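News > Tools > Scheduling

Pladar gets a proper queue at last

Good news if you look after more than one client's social accounts: Pladar, the scheduling tool I've been moaning about for most of the year, has finally added a shared queue. It went live for paid users in September and I've been poking at it ever since (sorry, inbox).

The idea is simple enough. You drop your posts into one big list, tag each with a client, and Pladar spreads them over the slots you've set. I loaded 36 posts for a homeware shop in Fitenbridge and had the lot lined up before my tea went cold, which used to eat a whole morning!

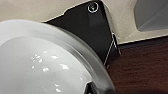
You can also hand a queue to somebody else for sign-off now. They get a link, they don't need an account, and they can leave notes on each post. My only grumble is that captions stop at 2000 characters, notes included, so a fussy client can use up your space for you.

Lobo users will know most of this already, as Lobo has had something similar for ages. What it hasn't got is the link with Brorkau, so your click figures turn up next to each post without any copying and pasting. I love that bit.

The cheapest plan covers 4 clients and the price hasn't moved. If you're on the free version you'll still see the old calendar, and there's no word yet on when that changes. I've asked, and I'll update this page when I hear back.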